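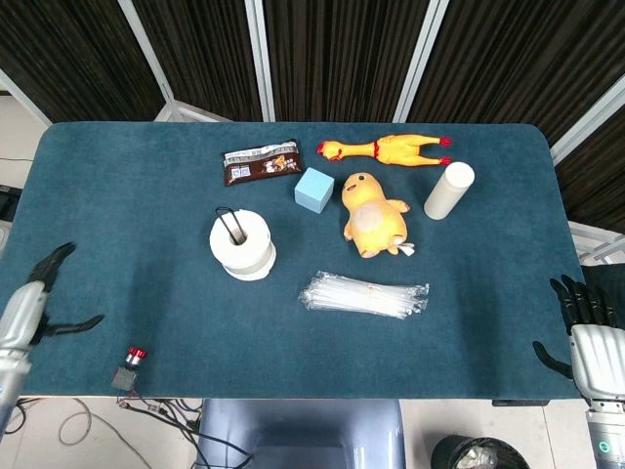 *Table 14, sorting task, left hand open*

**Noltard Robotics Club – pre-run check, Sep 27, 2025**

- [x] **E-stop within reach.** Front left of the table, good spot. I'd still like a bit of tape on those thin wires where they go over the edge!
- [ ] **Floor cables tidy.** Nope – there's a tangle on the lower left and one long grey cable looping out. Please fix before anyone walks there.
- [x] **Hands clear of objects at start.** Fine by me.
- [x] **Props match the task card.** Chicken, chick, cube, tape roll, straws, snack pack (still sealed, please, we need it for the Treselmont meet in February).
- [ ] **Blue seat pushed back.** I want it out of the way for the run.

Recheck the two open boxes, then initial line 21.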